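Report of a Visit to the Ploltwood Tool Library and Garden Depot

Submitted to the Skisten Community Gardens Association
Open day, July 9, 2022

The Association was invited to send a small party to the annual open day at Ploltwood, and five members attended. The depot has operated from its present site since 2018, when the district of Skisten leased the old seed store to the tool library at a low rent. The purpose of the visit was to see how another organization stores, sorts and lends its garden tools, and to consider whether any part of its practice would suit our own shed at Nyitrai Road.

Visitors were received at the side entrance, signed in and given a printed plan of the building. The main hall is long and cool, with a concrete ramp at one end for barrows. Parking was limited to the gravel lot across the road, and members who plan to attend in future years should allow extra time for this. Tea and a very good rhubarb slice were available throughout the day at a modest charge.

The lending counter

The tour began at the lending counter, where borrowers present a card and collect what they have reserved. The library holds over 4000 items, of which the greater share are hand tools. Power equipment is kept in a locked room and is lent only to members who have completed a short safety course. Loans run for two weeks and may be renewed once by telephone. The late fee is small, and our hosts reported that it is seldom charged.

Each item carries a stamped metal tag. The tag number is entered in a ledger as well as on the computer, a double system that the depot has kept on purpose after losing a month of records in its second year. Our party was shown the ledger and found it clear and easy to follow.

The cleaning room

Returned tools go first to the cleaning room. Soil is brushed off over a grated trough, blades are wiped down with an oiled rag, and wooden handles are checked for splinters. Linseed oil is applied to handles at the start and close of the season. The room has good drainage and a wide door to the yard, both of which our own shed lacks.

Members of our party asked about rust. The depot keeps a tub of oiled sand by the door for spades and forks, and treats smaller blades by hand. Pruning tools are wiped with spirits between loans to limit the spread of disease. This last step is one that our Association has discussed before and has not yet taken up.

The sharpening bench

A demonstration of hoe and edger sharpening was given twice during the day. It was well attended and some visitors had to stand in the doorway. The demonstrator favoured a plain mill file over a powered wheel for hoes, and set the work low in the vise so that the file could be pushed away from the body. A handout was provided, and a copy has been placed in the Association's binder.

The sorting area

The final stop was the sorting area, where small hand tools are put into trays and long-handled tools are set aside for the wall racks. The trays are bought from Zutanitz, a supplier of nursery goods, and the depot has 251 of them in use. Short tools travel to the shelves in their trays and are lent from them, so that a borrower can see at once what is available. A hoe or rake of full length is never placed in a tray.

Our party spent longer here than the timetable allowed. The practice of laying short tools side by side, with their handles facing the same way, was noted with interest. At Nyitrai Road the small tools are still kept together in two deep bins, and finding a particular one can take some minutes.
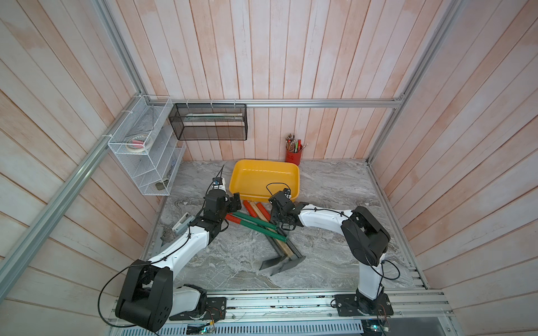
Garden tools and a yellow tray at the sorting area, Ploltwood.
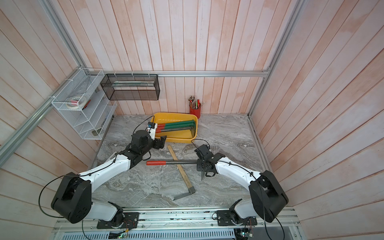

Reading time: 4 minutes

The party wishes to record three matters for the Association to consider before the autumn work day. The first is the purchase of shallow trays for hand tools, for which a sum of $1000 remains in the equipment budget. The second is the wiping of pruning tools between users. The third is a change to the shed layout - long tools on the wall nearest the door, short tools on open shelving at waist height. A sketch of the proposed layout is being prepared and will be sent out with the next agenda.

The Association thanks the Ploltwood depot for its welcome. A return invitation has been extended for the harvest supper.

Comments (3)

plot_fourteen
Very glad to see the deep bins mentioned. I gave up looking for my favourite trowel in there last spring and bought another.

mossybank
Is the sharpening handout going online? I could not make the open day and my hoe is in a sorry state.

Rhubarb & Rye
Could the shelves be a bit lower than waist height? Some of us garden sitting down. Otherwise I am in favour of the new layout, and of trays.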